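Setting Up the Two-Arm Table Cell: Grip Check and Daily Care

Bristoma cell notes - Setup and maintenance

These steps are for the two-arm table cell with the Gratico grippers fitted. Do them after a gripper has been changed, after the table has been moved, or when the arms have stood unused for more than 20 days. Allow an hour the first time. The job files are on the cell computer under Zwahlen, and the object set is kept in the Wovell box on the shelf underneath.

Before you start

Press the emergency stop and leave it in. Wipe the table with a damp cloth and dry it. Crumbs are the usual trouble, and they collect round the holes along the far side. Check that nothing has been pushed down the holes since the last session.

Run a hand along the cables of each arm. They should bend freely at the wrist and should not rub on the gripper body when the wrist turns. If a cable has gone stiff or shiny in one place, change it now.

Check the screws on each gripper housing with the small hex key. Nip them up, no more. The thread is cut straight into the block and will strip.

Homing the arms

Release the emergency stop and switch on the left arm first, then the right. Wait for both to report ready. Run job 106, which opens the grippers and sends the arms to their home positions. If one arm stops short, do not push it. Switch it off, clear whatever is in the way and run the job again.

Grip check

Lay out the mug, the striped object, the plate and the bread roll. The plate goes in the middle and the roll to the right of it, lying on its side to side axis. Put the mug at the back left with the handle to the right, and the striped object in front of it. Leave a gap on both sides of the plate so that the fingers do not catch the rim.

Start job 303 and let the right gripper come in to the roll. Pause the job once the fingers have closed.

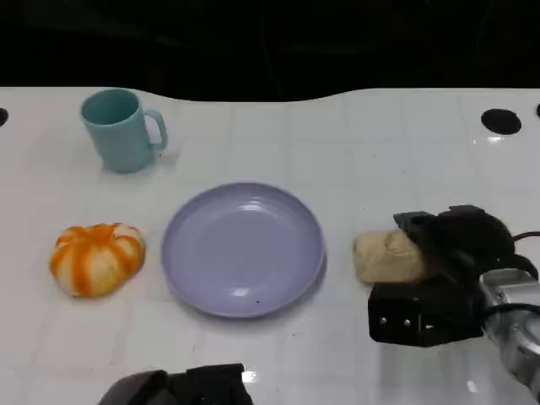

Grip check on the bread roll, right gripper.

With the job paused, look at how the roll is held. The left end should be free, with the upper finger across the top and the block of the gripper low down and in front. If the finger digs in and leaves a dent, lower the grip force by one step. If the roll slides when you touch it lightly with a pen, raise it by one step. Run the check again after each change - two steps at once is usually too much.

Let the job carry on. It lifts the roll, sets it on the plate and backs away. Three clean runs in a row count as a pass.

If the cell stops with error 627

The gripper has closed further than the job expects. Either it has missed the object or the finger has shifted on its mount. Put the roll back in its place and try once more. If the error returns, switch the arm off, refit the finger and go back to homing.

Finishing up

Save the force setting under the same job number and write it in the cell log. Send both arms home, press the emergency stop and put the objects back in the box.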